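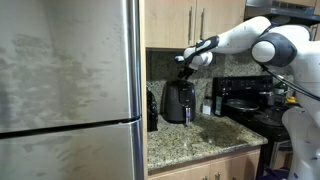
The arm had developed a droop. Danica Jurić noticed it at breakfast, which was a meal the Tisitell had been hired to make and had so far made twice.

"It's two millimeters low," she said.

"It's a kitchen," said Warrick Te Moana. "Everything in here is two millimeters low."

She opened the Tromasthorpe manual to the chapter on rezeroing, a chapter that began by congratulating her on her purchase. Step one was to park the arm over something that did not matter. They settled on the counter by the stove, after a discussion of what mattered.

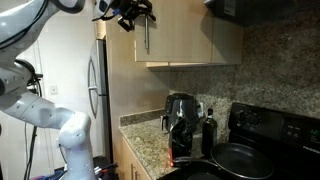

The Tisitell at home, cables and all.

The cables came next. The manual wanted each one checked for slack and offered a drawing of some other robot. Danica ran a thumb along the forearm, found a fastener that turned when it shouldn't have, and gave it the look she usually kept for Warrick. He went for the hex key. He was gone 15 minutes and returned with a sandwich.
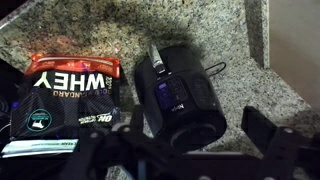
By then she had found the key in her own pocket and saw no reason to bring it up. She snugged the fastener, sent the gripper down until it nearly kissed the granite, and typed in the new zero. The Tisitell considered this. It asked whether she was sure. She had been married long enough to resent the question.

"Try it," said Warrick, chewing.
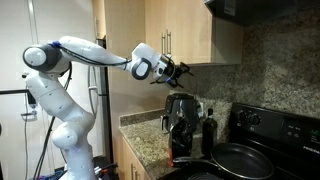
Paweena Boonchu, on speakerphone from the Plulside service desk, wished to know if they had restarted it before saving or after. Before, Danica said. There was a pause with typing in it. Then they would need to do the whole thing again, Paweena said, and had they tried the wrist first, as it was usually the wrist.

Danica handed Warrick the key and took the other half of his sandwich.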